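Foam Retention in Bottled Dark Soft Drinks
Danish Satti and Shahzad Yousafzai, Redcombe
26 Jun 2019
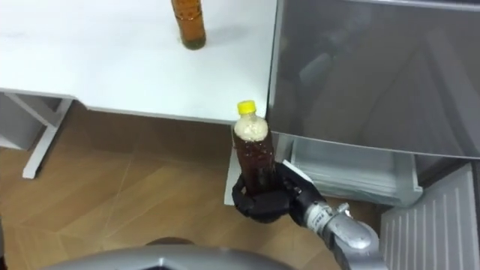 The aim was to find how storage temperature affects the time foam takes to collapse in a sealed bottle. Two drinks were compared, Brulell and Jukadent, both bought in March and kept unopened until testing.

Method
Each bottle was turned over once, set upright and timed until the liquid surface was clear. Readings were taken in a refrigerator and at room temperature.

Results
The longest collapse time was 209 s, for chilled Brulell. Jukadent was quicker at both temperatures.

Sources of error
The end point was judged by eye. Fill levels differed between bottles and were not corrected for. The Zariņš drainage model was not fitted to the data.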